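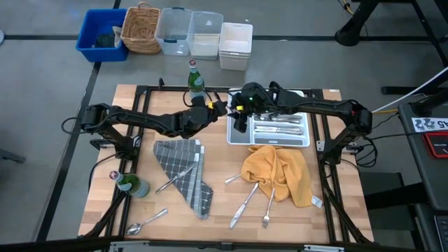 Szu-yu Yeh wants the budget to start with the things that wear out, and to get to the arms afterwards. Fair point, so the tables are now in that order!

# isten-table-costs

Planning notes and price sheets for a two-arm tabletop cell, the kind that handles cutlery, cloths and bottles all day. We're pricing a second cell for Mernolholm and I'd love other small labs to borrow the sheets and improve them.

## What's in here

- `consumables.csv` – gripper pads, cable sleeves, tape, towels, napkins
- `tableware.csv` – knives, forks, spoons, trays, bottles
- `storage.csv` – bins and baskets for whatever isn't on the table
- `arms.csv` – quotes from Lý and Goltley, with lead times
- `plan.md` – what gets ordered when

## Notes on the numbers

The current sheet puts consumables and tableware at £1,342 for the first year. That was far more than I'd guessed, and most of it is gripper pads. Goltley sells them in packs of six, Lý only singly, and the pads don't swap between makes.

Each arm quote covers the arm, gripper and controller. Frames are quoted separately – check the tabletop size before you compare. Lead time is seven weeks from Lý and three from Goltley.

Storage is cheap and easy to forget. Please leave floor space for it in your plan as well as money.

## Still to do

- Add delivery and VAT columns to `arms.csv`
- Get a price for spare cables
- Place the arm order before December

Corrections are very welcome, above all from anyone who has run a cell like this for more than a year.

Last price check: 23 September 2024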